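Robot Floor Operator (simulation and site support), Lasora
Sodier Facilities Services
Two positions, permanent, full time

Sodier looks after short-stay apartments and small office buildings. Over the past year we have moved part of our evening room reset work to two-armed robots, beginning at our Lasora site. The robots open and close doors and cupboards, pick items up off floors and put them back where they belong. People still do the cleaning, the inspections and anything involving a guest.

What has changed for staff

Cleaners at Lasora used to walk every unit twice, once to open up and once to clean. The robots now do most of the first walk. Start times have moved from 5 pm to 6:30 pm, and some people like that and some don't. No positions were cut. Four cleaners retrained as operators, and these two new jobs sit beside them on the same pay scale. Operators spend less time on their feet and more time at a screen, so expect to get up and stretch.

What you will do

Run practice sessions in the simulator (we call it Sepp) before a task goes live on site
Guide the arms through a door or cupboard task when the robot stalls
Write up each stalled task in plain words so the next shift can read it
Walk the units with the cleaning lead at the start of each shift
Swap batteries and wipe down the robots at the end of the night

A new operator completes 100 practice runs in Sepp before working on site. Most are handles, knobs and doors, in made-up rooms.

Stills from Sepp: 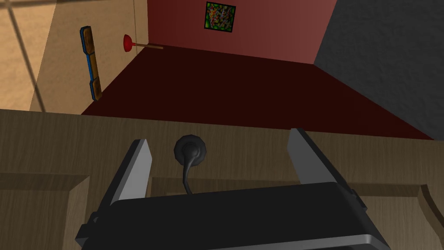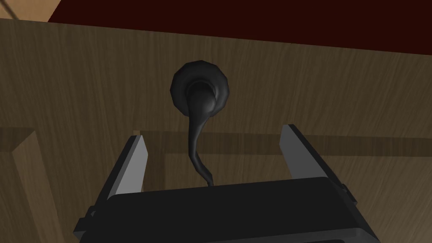
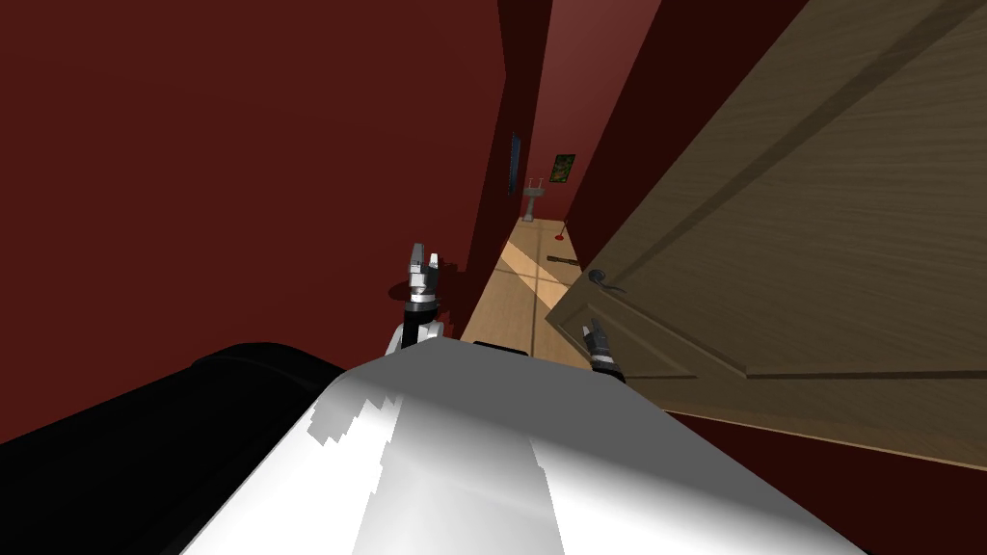 What we are looking for

You do not need a degree or any background in robotics. Cleaning, warehouse, care or trades experience all count. You should be comfortable with a computer, able to lift a battery pack with a second person, and willing to work evenings. Patience matters, as the same cupboard may need doing many times over. Training takes some 80 hours and is paid at the full rate.

Hours and pay

Evening shifts, 6:30 pm to 12:30 am, with a paid meal break. Shift allowance applies. Uniform and safety footwear are supplied. Current cleaning staff at Lasora are encouraged to apply and keep their leave and length of service.

How to apply

Send a resumé and a short note on why the work interests you, quoting job number 3521. Paper applications can be left at the Lasora front desk. Applications close at the end of May. Shortlisted applicants will be invited to a two-hour trial in the simulator, also paid.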